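Clendum Shelf Cell: Setup and Upkeep

Products > Picking cells > Clendum Shelf Cell

The Clendum Shelf Cell is a single-arm picking cell for packaged goods on open shelving. It handles cartons and stand-up bags from two shelf levels with one gripper and one mounting position. This page covers what you need to get it running and what to do to keep it that way.
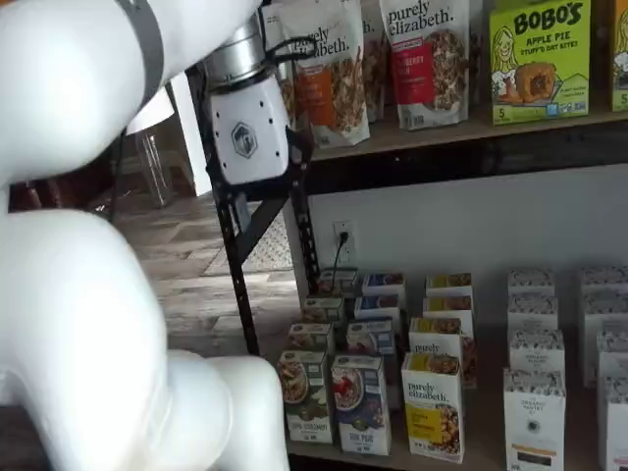
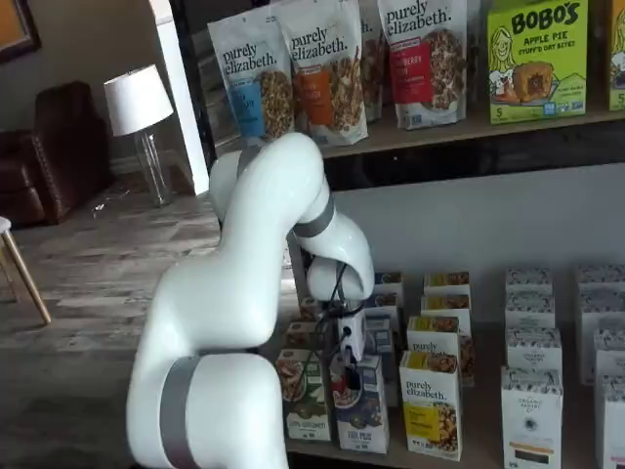 Bagged granola on the upper shelf, boxes in columns on the lower one.

What is supplied

Arm with base plate and fixing bolts
Two-finger gripper with wrist flange
Cable set and hook-and-loop ties
Utance controller with stop button
Set-up card and shelf gauge
Spare finger pads (6)

Shelving is not included. Any rigid open unit will do if the boards are level and the posts don't move when pushed by hand. If yours rocks, fix it to the wall before you teach any positions.

Placing the arm

Bolt the base plate to the floor or to the Somdale plinth. Stand the arm in front of the shelving and slightly to one side, so that it can fold back clear of the shelf when goods are being loaded. Use the gauge to check the distance from the base to the front edge of the lower board. Then move the arm slowly by hand to the four corners of the working area. If the elbow comes within 100 mm of a post or the upper board at any corner, move the base and start again -- it is quicker than trying to teach around it.

Cables

Leave enough slack at the wrist for a full turn in both directions. Too little and the connector takes the strain; too much and the loop catches on packets when the gripper goes in low. Tie the cables at the wrist first, run the joint to both ends of its travel, and only then tie the rest. Keep the shelf area clear of other leads where you can.

Teaching the shelves

Teach the lower shelf first, front row, left to right. Set one approach point above each column and one grip point at the front box. The controller works out the rows behind from the box depth you enter, so measure a real box. Printed carton sizes are often a few millimetres out.

Bags need their own setting. Choose Soft Pack, start at grip level 15 and raise it one step at a time until the bag lifts without slipping. Do not use the carton setting on bags. It will crush the contents.

Run the whole shelf once at slow speed with someone standing at the stop button. The controller will not allow full speed until this run has been completed.

Regular care

Daily: wipe the finger pads with a dry cloth. Check that the cable ties at the wrist are still tight.

Weekly: look along both shelf boards for sagging. Run the Home Check from the menu. A score of 97 or higher is fine. Below that, re-teach the home position before doing anything else.

Every September, or at your yearly service: change the finger pads, check the flange bolts with a torque wrench and save a copy of the taught positions.

Common faults

Gripper lands short on the back rows. The box depth is wrong, or the column has been pushed out of line during loading.

Box lifts at an angle. Worn pad on one side. Change both pads together.

Arm stops above the lower shelf with a cable warning. The wrist loop has pulled tight. Press stop, free the tie, run Home Check.

Bags fall forward after a pick. Fit the Koo shelf lip (sold separately).

Parts and service

Pads, ties and shelf lips are kept in stock. For arm and controller repairs ask for Ingvar Þorgeirsson or Nanna Kárason at the service desk, and have the serial number from the base plate to hand. Site visits are booked through Obinna Usman.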